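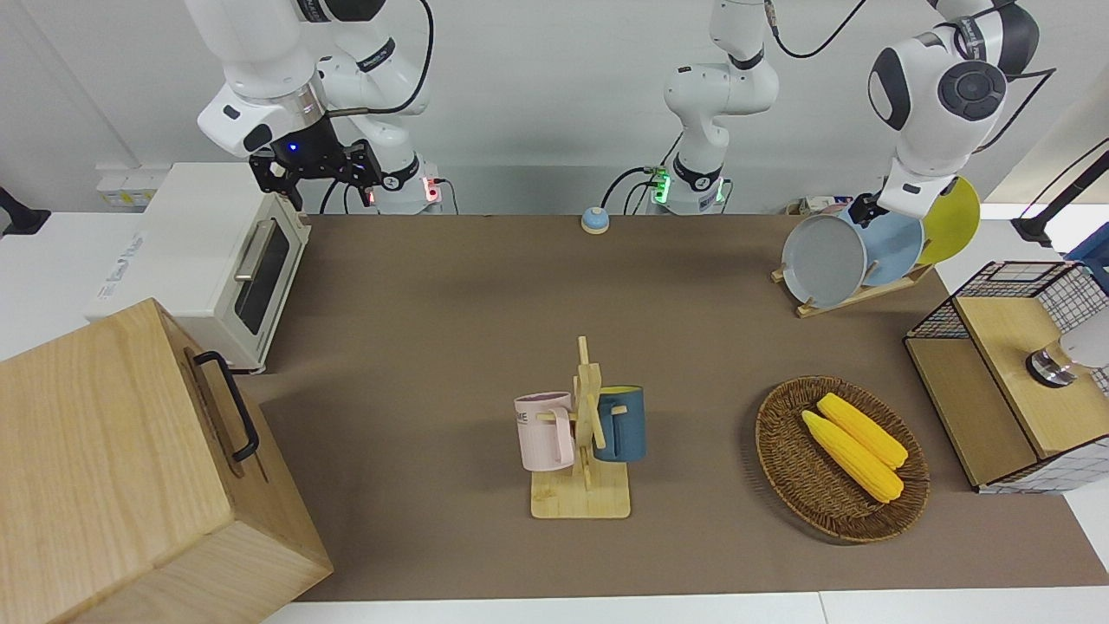
When Stollemen confirmed in April that two robot arms would be placed on a bench in the staff kitchen wing, the first question put to me was whether the kitchen attendants would keep their hours. I have worked in catering administration at Stollemen for long enough to expect that question, and I regret that the notice sent to staff did not answer it. The answer is yes, for the present agreement. What follows is my own account of how the work has changed, and it should not be read as a statement by the company.

The bench is fitted out with ordinary kitchen things: a toaster oven, a dish rack, a mug tree, a basket with corn cobs in it. The tasks under trial are the ones our attendants perform many times in a shift, chiefly the handling of plates and mugs and the moving of food to and from the oven. The programme is run under the name Jidix. The kitchen serves 171 staff across the Leiva building, and on a full day the attendants handle 800 pieces of crockery. Anyone who has done that work for a week will understand why plates were chosen first.

Valentina Olivares has supervised the kitchen throughout. Her position from the outset was that the attendants should be asked how a task is done before anyone attempted to automate it, and management accepted this after some delay. Her written notes on racking plates ran to several pages. They dealt with the angle at which a plate is set down, the order in which sizes are racked, and the habit of leaving a gap beside the heavier pieces. None of this had been recorded before. Attendants had learned it from one another, and new staff were expected to pick it up by watching.

I consider that record to be the most useful result so far, and it would have been worth having without the arms. It has already been used in the induction of new attendants. It has also supported a request for reclassification, on the grounds that the position description understated the skill involved. That request is still under review and I will not comment on its prospects.

There have been costs as well. Time spent at the bench is time away from the servery, and for the first stretch of the trial it was not backfilled. Colleagues on the early shift carried the difference. Relief hours are now arranged through Unent, although the roster is issued later than it should be, and a change made on a Sunday tends to reach people after they have organised child care for the week.

Several attendants have told me they dislike being observed at work, even where the purpose is explained. I think that objection deserves more weight than it has received. The consent form was revised at Valentina's request so that a person may withdraw without giving a reason, and two people have done so. Their shifts and pay were not affected.

My own duties have altered in smaller ways. I now keep a separate log of breakages at the bench, maintain the booking sheet, and attend the review meeting at 2 in the afternoon, which used to be when I completed the produce order. The order is now done before lunch. Suppliers appear to prefer it.

The next review will consider whether mugs should remain in the trial or be deferred until the plate work is settled. Attendants who wish to put a view on that, or on the roster, may leave it with Valentina or write to me directly.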